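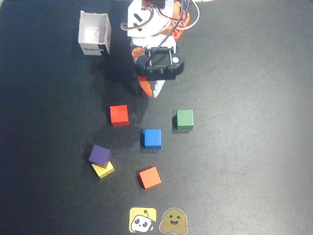
Orange and white over dark grey.

I've been putting off buying new socks since February, and I blame the shops. Try finding a plain pair these days! I went into Skutside last month wanting one pair, any colour that wasn't black, and came out with a pack of 13 because that was how they were sold. Who needs 13? I have two feet and a small drawer.

My gran used to buy hers singly from a stall at Bratu market, and she darned them until there was more darn than sock. I'm not saying we should all go back to that (I've tried darning, and it felt like walking on a knot). But I do think we've lost something now that everything comes in a bundle. Batteries, tea towels, onions. You want one, you get a net of them, and half go soft before you've found the recipe.

The shops say it's cheaper. Well, sometimes. At Stostis the big bag of rice works out dearer per kilo than the little one — I stood there with my phone doing the sums, blocking the aisle, and I'm still cross about it. 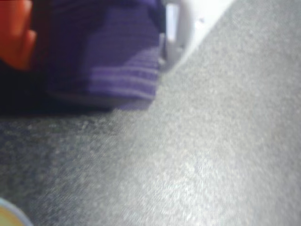
Purple ribbing on speckled grey.

What I'd like is a shop that sells one of a thing and doesn't look at you oddly for asking. There's a hardware place in Divoleck that still does screws by the each, out of little drawers, and I'll happily take the 809 bus all the way there for two hinges and a hook. My neighbours think I'm mad. The fare costs more than the hinges, I'll admit, but I come home with what I went out for and nothing to find a cupboard for.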